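Workshop tips: sharing a bench with a robot arm

These notes are for small shops where an arm has taken over part of the sorting and kitting. They come from the packing room at Manar, where foam inserts are sorted by color before they go into trays. The shift handles 3378 pieces, and 735 of those still go through by hand.

Bolt the work surface down before teaching any positions. A board that shifts under the tool will throw off every taught point, and the operator ends up correcting by eye. Check the bolts at the start of the shift and again after lunch.

Keep hands off the surface while the arm is enabled. If a piece has to be moved, press hold, wait for the Riltum controller to show idle, then reach in. Operators who used to sort by hand find this the hardest habit to change.
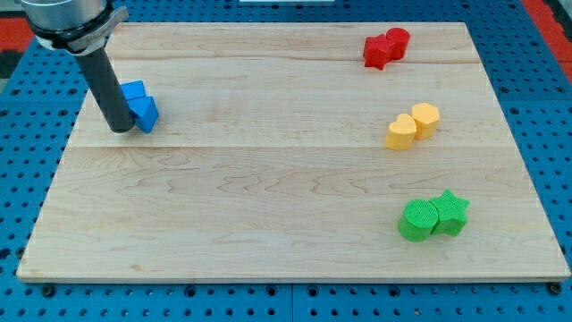
Job content changes more than headcount does. A sorter who used to handle every piece now clears faults, resets the surface and signs off trays. Plan for 35 minutes of training per person on fault clearing alone, and repeat it when the tool is changed. Teach the finished state by example: red with red, yellow with yellow, green with green, the two pieces of each pair touching. Shape is ignored at this step, so a star beside a cylinder is correct and should be left alone. New staff tend to "fix" it. For pushing work, a plain rod with a rounded tip is enough, and the tip should travel just above the wood.

Wipe foam dust off the board with a dry cloth. Solvent raises the grain and light pieces start to catch.

Rotate the monitoring job. Watching an arm is tiring in a different way from sorting - attention drops before the hands do. Our Tistolen log had 228 holds in October, most of them late in the shift. We now swap at the tray change.

Write the fault list in the words operators use. The Ñahui line kept the supplier's codes and had to tape a translation to the cabinet door.

Leave one manual station set up, with trays and a lamp, for days when the arm is down.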